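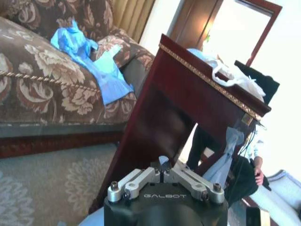 Every summer the same story comes round. A player who left Skarkbridge to better himself is suddenly "open to a return", his old shirt number happens to be free, and we are all supposed to go soft in the head about it. This year it is the centre-half, two seasons gone, last seen on the bench at Buvport while somebody younger played in his place.

I don't blame him for asking. He has a mortgage, presumably, and his contract runs out at the end of the month. What I object to is the idea that the club would be doing something clever by saying yes.

Look at what is being offered. He made 200 appearances for us, and people quote that number as though it were a promise. It is a record of games that have already been played. The legs that played them are older now, and he missed most of the winter with a hamstring that Buvport described as "minor" every fortnight until March. If a stranger turned up with that history, the forum would be howling about the medical. Because we used to sing about this one, he gets waved through.

We have been here before, too. The winger came back from Markalitz to a flag display and a half-page in the programme, and started two league matches before his knee went. The left-back was better, I'll grant that. He gave us one decent season, though he also blocked the path of a lad from the youth side who is now doing very nicely for Min and won't be coming home to anybody's flag display for a good while yet.

The argument I hear most is about the dressing room. He knows the place, he'll settle the young ones down, he'll set standards. Perhaps. I have never seen a dressing room win a header at the far post, and we conceded from roughly half the corners we faced after Christmas. That is the job going spare. If the club wants a steadying voice, there are coaching posts, and he might be rather good in one. Offer him that and see how quickly the agent rings back.

Then there is the money. The talk is of a two-year deal, with an option, for a player nobody else seems to be chasing. One year, paid largely by the game, I could just about live with. Two years is sentiment with a signing-on fee — and it will still be on the books when we are told in January that there's nothing left for a striker.

The board will like it, of course. A familiar face sells season tickets in a way that an unknown 23-year-old from the second division does not, and the renewal deadline falls in July. I expect an announcement shortly before it, with him holding up the scarf, and I expect the queue at the club shop to be out of the door.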